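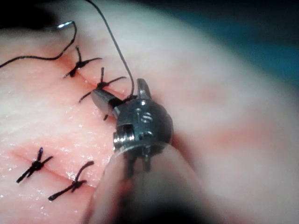
How to Get Ready for a Planned Operation

Most of the work of getting ready for surgery is paperwork, shopping and moving furniture. Start two weeks ahead if you can. These steps were written for patients of the Ollitz day surgery unit, but most of them apply anywhere. If your own surgical team tells you something different, follow them.

1. Make a medicine list

Write down everything you take, with the dose and the time of day. Include vitamins, herbal products, eye drops and anything you buy without a prescription. Copy the strength straight from the label, so "ibuprofen, 400 mg, as needed" and not just "painkiller." Put allergies at the top, along with what happened when you had the reaction.

Do not stop a prescribed medicine on your own. Call the pre-op nurse and ask about each one by name, especially blood thinners and diabetes medicines.

2. Check the money side

Call your insurer with the procedure code from your letter. Ask whether the surgeon, the anesthesiologist and the building are all in network — they are often billed separately. Write down the date of the call and the reference number. At Ollitz the deposit is $125, due at check-in by card.

3. Arrange a ride and a person

You will not be allowed to drive yourself home after a general anesthetic or sedation. A taxi alone usually doesn't count. You need an adult who can come to the desk, and most units want someone to stay with you the first night.

4. Set up one room

Pick the room you will rest in and put these within reach of the bed or chair:

Phone charger with a long cord
Water bottle
Medicine list and a pen
Tissues and a small trash bag
Loose clothes that open in front

Pick up rugs between there and the bathroom. Cook a few meals and freeze them in single portions.

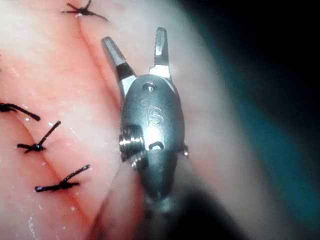 5. The night before

Follow the eating and drinking times on your own letter. They vary from one patient to the next. Shower, put on clean clothes and sleep in clean sheets. Don't shave the area. Take off nail polish, rings and piercings and leave them at home.

6. The morning

Arrive 20 minutes before the time on your letter. Bring photo ID, your insurance card, your list, and cases for glasses or hearing aids. If you have a fever, a new cough or a rash, call before you leave the house.

7. Before you go home

Ask for the discharge sheet on paper. Check that it gives a daytime number and a night number, and the date of your follow-up visit.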